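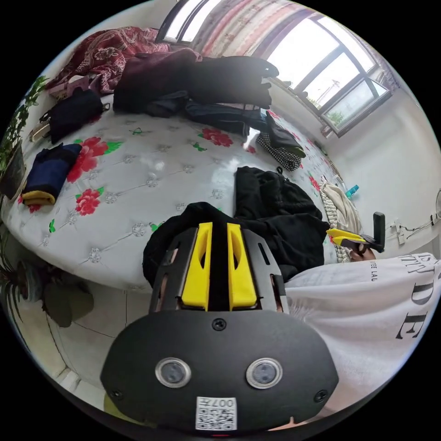

Writing the Short Trip: Session 7 notes
Tutor: Ainhoa Villalobos

Welcome back, everyone! Last session's arrival paragraphs were a joy to read, and I've scribbled all over them (sorry, the green ink runs). This session we leave the station and the airport behind and get on to my favourite thing in all of travel writing, the market.

Why markets?

Everybody goes, and everybody writes the same paragraph about it. Colourful stalls, friendly locals, a riot of smells. Swap the name of the town and you'd never know. The fun starts when you slow down and pick one stall.

Reading for this session is Iñaki Urquijo's piece on the fish market at Skorndale. Please read it twice, the second time with a pencil. Look out for:

- how long he makes us wait before we see any fish (page three!)
- the conversation about the price of eels, where he loses the argument and pays up
- the verbs. Hardly any of them are "was"
- the one sentence about his father, and where he puts it

I love that father sentence. It's tucked in between the ice and the weighing scales, and he doesn't go back to it. We'll talk about whether he should have.

Money, distance and time

Travel pieces need practical facts, but they don't need to sit in a lump at the end. Compare these two.

First version: The bus from Tresby to Uzor takes 14 minutes and leaves from outside the post office.

Second version: The Uzor bus gives you 14 minutes of hedges, and then the whole harbour at once.

Both are fine! The first belongs in a sidebar and the second in the body. Quite a few of you have been putting the first kind in the body, and it flattens a lovely page.

Exercise in class

Write for nine minutes about something you bought while away from home and didn't need. Keep the shop in, keep the seller in, leave out what you did with it later. Then swap with a neighbour and underline any word that could have come off a brochure. "Bustling" costs you a biscuit.

For next time

Your market piece, up to 3000 words, double spaced, with a title. Shorter is very welcome. If you haven't travelled lately, the Veneo arcade on a wet morning counts as travel in my book. Drafts to my pigeonhole by June 7, 2018, please, and bring a spare copy for reading aloud.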